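30/11/2022

Last Saturday I took the early train to Kovwood, as I had promised myself since the spring. The Medeiros collection is open again after the long works, and I wanted to see it before the Christmas crowds arrive. I write here what I learned, for those who think of going before the end of the year.

First of all, the tickets. You must book a time on the museum's website, also if you have the yearly pass. I did not know this and I lost half an hour at the entrance, where a kind young man finally found me a free place at eleven. The full ticket is 14 euros, and students pay half. Only 80 people can enter every hour, and on weekends the morning times are gone quickly. In the afternoon it seems easier, but then the light in the upper rooms is already poor, because in November the sun goes down so early.

The mask is no longer required, but it is recommended in the small rooms on the first floor. I wore mine. Many visitors did the same, mostly the older ones, and I was happy not to be the only one.
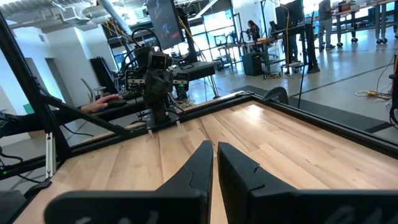 The drawings are still the best part of the visit. They have been moved from the dark corridor to three rooms facing the garden, with gray curtains that let in only a little light. I stayed a long time in front of the river views, which I remembered as bigger. The labels are new and easy to read, in two languages, and somebody has finally corrected the wrong date on the portrait of the two sisters - I wrote to the museum about it years ago and never got an answer, so maybe the letter was read after all.

I liked less the new room for the ceramics. The cases are too tall, and the most beautiful plates stand at a height where I can see only their edges. A lady near me was lifting her phone over her head to take pictures and then looking at them on the screen. I did it too, in the end.

The café has changed owners. The coffee is good, the cakes are small and quite expensive. If the weather is fine, I would suggest instead the bakery behind the church of St. Anne, where they make a bread with walnuts and honey. It closes at one o'clock on Saturdays, so go there before the museum if your time is in the afternoon.

Some practical notes, as always:

- **Train:** from Eturholm there is one every 50 minutes, with a change at Clarkuna. On Sundays the first one leaves after nine.
- **Bus:** line 3 goes from the station to the museum gate, but it does not run during lunch. On foot it is a pleasant walk along the canal, a little uphill at the end.
- **Bags:** backpacks must be left in the lockers. You need a coin, and the ticket desk does not like to give change.
- **Garden:** closed until the spring, except the terrace.

My friend Zuleica Cavalcanti, who could not come with me this time, asked if the guided tours have started again. They have, but only on Thursdays and in groups of ten. You can put your name on a list at the desk. I put hers, and I hope she will forgive me for the early hour.

Before leaving I bought the old catalog, the one printed in 2000, which they now sell for very little in a box by the door. The new one is heavier and has better colors, but I prefer the old texts. There were still several copies in the box when I left.

Next week I should be in Clarkuna for the winter market, if it is not canceled again. They had to stop it for two years in a row and the town is waiting for it very much. I have already bought the train ticket, so fingers crossed.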